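Trullard tightens date-code rules for small packaged foods

11 Jun 2019

Packaged-food distributor Trullard has issued a revised labeling standard that requires its suppliers to print expiration dates in a single format on all single-serve and snack-size packs. The standard applies to 388 product lines, among them wrapped sausages, dried snacks and portioned baked goods.

Under the new rules, the date must appear as day, month and year, with the month written in letters. Numeric months will no longer be accepted. The lot number has to sit on a separate line directly under the date, and both must be printed on a flat part of the film, at least 2 mm from any seal or crimp.

"Most of our rejected deliveries in May were legible at the plant and illegible at the warehouse," said Heledd Rees, head of supplier quality at Trullard. "The print was placed over a seal. Once the film was folded, the scanner could not resolve the last characters."

Minimum character height goes up as well, from 1.5 mm to 2 mm. Suppliers using thermal transfer printers should be able to meet the requirement by changing a template. Those using older inkjet coders may need a new print head, and Trullard has said it will not contribute to the cost.
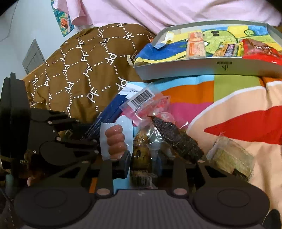
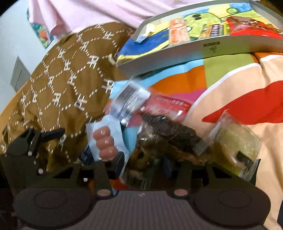
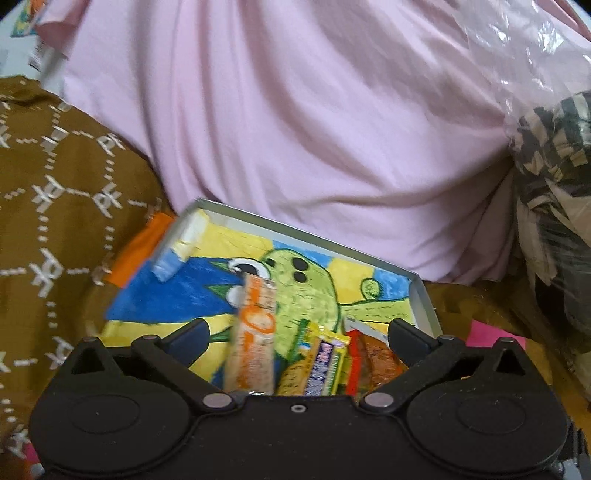

Sosari, a contract packer that handles short runs for smaller brands, said the change was manageable but the schedule was not. The company holds printed film for several customers, and part of that stock has a date panel in the wrong position.

"We have 16 film designs to redraw," said Maricica Matei, packaging engineer at Sosari. "The artwork is a week of work. The film already on the shelf is the larger problem -- it was bought on annual contracts."

Trullard will allow existing film to be used up if the supplier registers the remaining quantity before the end of the month. Registered film may carry a date label applied by hand or by machine, provided the label does not cover the ingredient list or allergen statement. Unregistered film will be treated as nonconforming.

Testing was carried out by Whitelaw, a packaging laboratory, on a sample of 600 packs. Each pack was read by a fixed scanner before and after a simulated transport cycle. Diệp Triệu, who led the work, said that placement affected read rates more than character height did. Glossy films also performed worse than matte ones under overhead lighting, but the standard sets no limit on gloss. A note on lighting angle is included in an annex.

The full text of the standard, with template drawings, has been sent to all registered suppliers. Questions on film registration should go to Tín Mai in the supplier quality office.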